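Operations Notes | Shared Spaces

Conference table reset: revised procedure

The large table in the Pilkington room has been collecting small items between bookings since the Urnance samples were unpacked. From June, the last group of the day returns it to a standard layout. The reset takes 10 minutes and needs no equipment beyond a dry cloth and the round basket from the supply shelf.

Start with drinks. Bottles stay upright with the cap fully tightened, and they stand toward the middle of the table, clear of the edge. A capped bottle of green tea or juice with liquid still in it goes to the kitchen refrigerator. Do not pour leftovers into the room's waste bin.

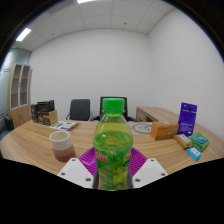 Cups are handled separately. The two-tone ceramic ones have no handle, so grip them low on the body and carry one per hand. They go on the upper rack of the dishwasher. Coasters are wiped and left on the table, one per cup position.

Next, sort the small packages. Cards, packets and little boxes tend to drift to one end during a meeting and get mixed with samples. Group them by size, with the smallest in front, and keep them a hand's width from the curved edge. Anything opened goes in the basket. Anything sealed stays out until the inventory sheet has been checked against it. Genach items are listed on the second page of the sheet, and the form number is 278.

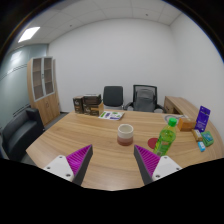 Product boxes belong at the far end, stacked no more than two high, with the printed side facing the door. Brochures lie flat in front of the stack. The current Utska print run was 1,000 copies, and replacements are in the hall cabinet – take one bundle at a time and mark the tally card.

Wipe the tabletop last, working along the grain. The finish on the oak marks easily under standing water, so lift each bottle and dry beneath it before setting it back. Cleaning spray should go on the cloth and never directly on the wood.

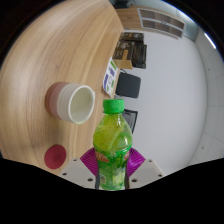 Check the floor on the open side of the table for caps and wrappers, then push the chairs in. Groups using the room after 6 p.m. should also switch off the wall display.

Questions about the layout, or missing inventory sheets, go to Chaminda Mridha at the operations desk.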